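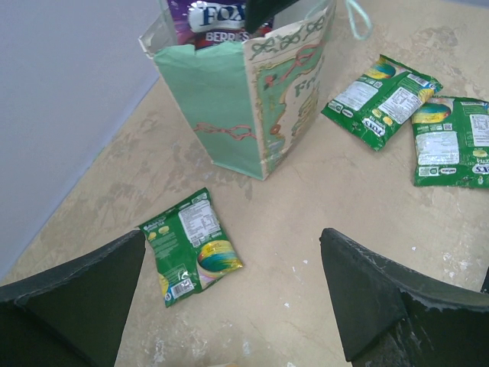

1 min read

October 3, 2022

Gift bag task, wrist view. Jui-lin's summary says the new policy "handles clutter." I'm not there yet. We have 282 demos, and 60 of them are Tuấn's, all with the mint bag upright near the wall. Three green snack packets on the table, the purple Berries one in the bag, and the rim is already torn.

Success was 14 out of 21. Fine, but what did it learn — the bag, or the spot where the bag always stands? Crinkled foil throws off the depth too, so I don't trust the grasp scores.

To do: shift the bag, lay it on its side, rerun with the same checkpoint. Ask Leonie for the Skirnent baseline before anyone puts a number on a slide.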